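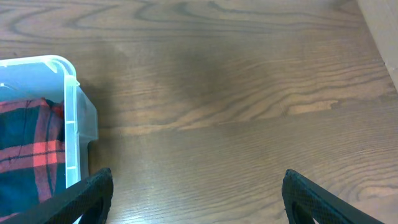 Bin at its spot on the spare room floor, plaid item folded inside.

Clear bins on a finished wood floor: haze, scratches, what to put underneath

Reading time: 5 min

gpiras_flooring
August 3, 2018

Starting a separate thread, as the question got buried in the closet one. I keep seasonal textiles in translucent plastic bins, directly on a wood floor with a clear finish. The room gets used a few times a week, so the bins are slid out and back often. Each weighs very little. The floor has a slight sheen and heavy grain, and toward one side the surface looks hazier to me than it does near the bin. I can't decide whether that is wear in the finish or just the angle of the light.

Three questions. Does the lip on the bottom of a molded bin mark a finish over time? Is felt enough? Should wool and flannel go in a closed bin at all?

ajuntunen
Check the haze before you do anything else. Put a flashlight flat on the floor and look along the beam with the room dark. Abrasion shows up as fine lines running in the direction you drag the bin. Residue shows as smears with no direction. If it vanishes when you move your head, it was a reflection and you can stop worrying about it.

carmela_b
The bin is softer than the finish. Polypropylene will not scratch a cured polyurethane. What scratches it is grit caught under the lip. Vacuum, wipe the underside of the bin, done. I wouldn't add felt.

ajuntunen
Disagree on the felt. Grit gets there whether you vacuum or not, and a pad gives it somewhere to go besides the finish. I had a pair of Orlandini bins in a hallway for years on 3 mm felt and the floor under them looks the same as the floor next to them.

carmela_b
Felt holds grit. A loaded felt pad is a sanding block. Unless you replace it on a schedule you are worse off than with bare plastic, which can at least be wiped. Pads also don't stick to that kind of molded edge. The contact strip is a few millimeters wide and usually flared, so the adhesive gets half a bond and the pad rolls off the first time you push sideways.

gpiras_flooring
The flare is there on mine, thin lip near the floor, corner kicks out slightly. I tried round pads in November and two came off within the month.

elisa.f
Lift it. It is a bin of fabric.

ajuntunen
Fair.

gpiras_flooring
It goes under a low shelf, so it has to be slid the last part of the way.

elisa.f
Then put a mat under the shelf and slide it on the mat. A thin woven one with no rubber backing. Rubber and some vinyl backings react with certain finishes and leave a yellow patch that does not clean off. I have refinished a room for exactly that reason.

carmela_b
Agreed on the backing. That does far more damage than any bin.

a_lumbantobing
On the textile question. A closed bin is fine for flannel and wool if both the bin and the fabric are fully dry going in. Wash first, since moths go for skin oils and food residue. Leave it out a full day after the dryer. Fold loosely and don't fill to the lid. I rotate the fold lines once a season on the heavier pieces. Cotton flannel doesn't care, wool blankets do.

Dark red next to navy is the combination I'd watch for dye transfer if anything goes in damp. Put a sheet of undyed cotton between it and anything pale.

gpiras_flooring
No pale items in that one. It's all plaid and dark.

ajuntunen
If you do find real abrasion, a maintenance coat is the answer before it gets through to the stain. Screening first, with a fine pad. I would not go to 1000 grit by hand on a satin finish, you will burnish it and end up with a shiny spot.

carmela_b
And test for wax or polish first. If anyone has ever used one of the acrylic "restorers" on it, new finish will not bond. A drop of mineral spirits on a white cloth in a corner will pick up wax. The acrylic needs ammonia to show itself.

gpiras_flooring
Did the flashlight test. No lines. There is a smear that moves a little when wiped with a damp cloth, so residue, at least in part. I'll clean it with a neutral cleaner and look again. For the shelf I'm ordering a flat-weave mat with no backing.

Still undecided on pads for the two bins that don't go under the shelf.

carmela_b
Leave them off.

ajuntunen
Put them on, and change them twice a year.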